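Nähen lernen aus der Hand des Chirurgen

Wer bei Zirnbridge einem Roboter etwas beibringen will, setzt sich an eine Konsole und macht es vor. Hermenegildo Ayala greift in zwei Fingerschlaufen, die Instrumente im Nebenraum folgen ihm. Jede Bewegung wird aufgezeichnet, auch die misslungene. Seit dem 17. Juni sind so 97 Nähte zusammengekommen.

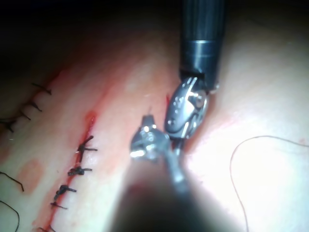
Zwei Instrumente am Übungspad, zwischen ihnen offenbar ein dünner Faden.

Ayala hat 14 Jahre operiert, bevor er zu Zirnbridge wechselte. Schwierig sei weniger der Stich als der Knoten, sagt er. Der Faden rutscht, dreht sich, legt sich quer. Die Software Vistico speichert zu jedem Griff das Kamerabild und die Stellung der Gelenke — daraus soll das Modell später ableiten, wann es nachfassen muss.

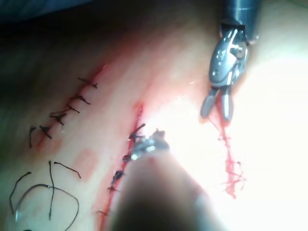
Im Juli soll das System erstmals ohne Vorführung nähen, zunächst nur einzelne Stiche. Ayala übt mit ihm deshalb Reihen, die sich möglichst gleichen. Am linken Schnitt sitzen fünf schwarze Knoten in gleichmäßigem Abstand, die gebogene Nadel liegt darunter in den Schlingen des Fadens. Für das Training zählt auch, wie sie wieder aufgenommen wird. Bei 31 Aufzeichnungen griff Ayala dafür ein zweites Mal zu. Gelöscht hat er keine davon.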